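Huvham put out their Ritura grasping numbers in July and I've seen them passed around all week as if mugs are a solved problem. I spent some evenings with the episode logs they released. I have complaints.

The headline is 1,171 clean picks in simulation. What counts as clean? Mug ends the episode higher than it started. That's the whole test. It doesn't ask if the fingers are touching the mug.

You can guess where this is going. I pulled 55 of the "clean" episodes and replayed them one by one. In 4 of them the gripper never closes. The mug pops off the surface on its own, the height check passes, everyone goes home happy. 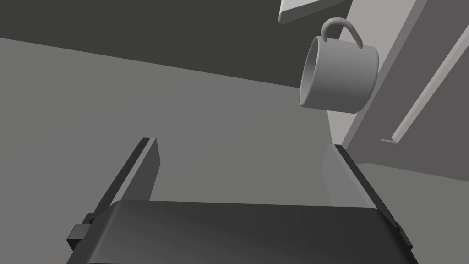 Wrist view from one replay. Fingers open, mug tipped over up by the right fingertip, nothing in the grip.

My guess is the usual contact bug. Two solid shapes start out slightly overlapping, the physics engine hates that and shoves them apart hard. Small object loses. Anyone who has worked in sim for a month has seen a cup leave for the ceiling.

Ornella Monti thinks it's the handle, that the collision shape fills in the loop so the engine sees a solid lump where there's a hole. Could be. I can't check, the collision meshes weren't in the release. Would love to know why.

"4 out of 55 is small." Sure, if you think I found them all. I only looked for the obvious one, fingers open the whole time. A mug that gets kicked up and then caught would sail right past me.

And the policy was trained on that same height check. So it got paid every time the mug jumped. Maybe it learned to grab mugs, maybe it learned to bump them in the right spot. The score can't tell you which.

Ettore Rizzi asked what I'd want instead. Both fingers in contact, mug still held at step 600, throw out any episode where the mug moves before it's touched. That's a few lines of code — not a research program.

Wrote to Huvham. Got back "known simulator artifact, does not affect conclusions." Known since when? It isn't in the writeup. I read the appendix twice.

Now I hear Bortolotti wants to put this on a real arm. Please rerun the numbers first. And keep your hands out of the cell.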